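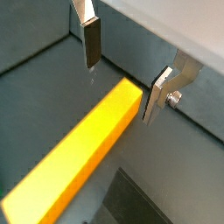

# Recording Bin-Picking Demonstrations at the Pemholm Station

This page sets out the procedure for collecting demonstrations of block picking with the wrist camera. It applies to all operators who contribute episodes to the Grumus dataset. Operators should complete the station induction before their first recording period.

The Grumus policy learns from the wrist view together with the arm's joint readings. It has no overhead camera to fall back on. What the operator does near the block, and what the wrist camera records while it happens, therefore carries most of the information the model receives.

## Before You Begin

1. Confirm that both gripping pads are seated flat against their mounts. Tighten any loose screw by hand and report it in the station log.
2. Wipe the lens of the wrist camera with a dry cloth.
3. Open the Olix recorder and select the task "long block, bin".
4. Check that the live picture shows the ends of both fingers when the gripper is open. If either pad is missing from view, stop and request a camera adjustment.
5. Record a test episode of a few seconds and play it back.

Do not change the exposure setting between episodes. Bright yellow blocks may lose detail on their top faces under the station lights. This is acceptable as long as the edge between the top and the side remains clear.

## Arranging the Bin

Place the blocks by hand before each episode. The target block should lie at a different angle each time, and its position should vary across the whole floor of the bin. Include placements in which one end of the block lies close to a wall. These are the cases in which earlier versions of the policy performed worst.

Leave other pieces in the bin for most episodes. A dark piece beside a yellow target is a useful arrangement, as the model must learn to ignore objects it has not been asked to pick up. Do not stack pieces on the target unless the session sheet calls for it.

## Recording an Episode

1. Move the arm to the start position and open the gripper fully.
2. Press Record and wait for the tone.
3. Bring the gripper over the bin at a steady speed. Avoid stopping in midair to think; pauses are learned along with everything else.
4. Turn the wrist until the fingers stand on either side of the block. When gripping near an end, keep enough of the block between the pads for a firm hold.
5. Lower the gripper, keeping both pads clear of the walls. Close to a wall, approach from directly above and make sideways corrections before the final descent.
6. Close the gripper and hold for 2 seconds.
7. Lift the block clear of the bin, carry it to the tray, and release it.
8. Press Stop only after the arm has returned to the start position.

If the first grasp slips, make one further attempt within the same episode. Recoveries of this kind are valuable and should be kept. If the second attempt also fails, end the episode and mark it "failed". Do not delete it.

## Labeling

Every episode receives one of the following labels before the next one is started:

- **Clean:** the block was lifted on the first attempt.
- **Recovered:** the block was lifted on the second attempt.
- **Failed:** the block was not lifted.
- **Void:** the recording was interrupted, the camera was blocked, or a hand entered the bin.

Void episodes are left out of training. All others are passed to review, where a second operator replays them in Olix and confirms the label. An operator may not review his or her own episodes.

## Session Targets

A full session consists of 123 episodes. Operators must take a break of at least 5 minutes whenever the recorder prompts for one, and they may stop early if they notice their movements becoming hurried.

The November release of Grumus contained 526 reviewed episodes of this task. New recordings will be added to the next release once review is complete.

## Uploading

At the end of the session, close the recorder and start the transfer to the Żak server from the station menu. Leave the computer on until the transfer report appears. If the report lists missing files, repeat the transfer before clearing any local storage, and enter the session number in the station log.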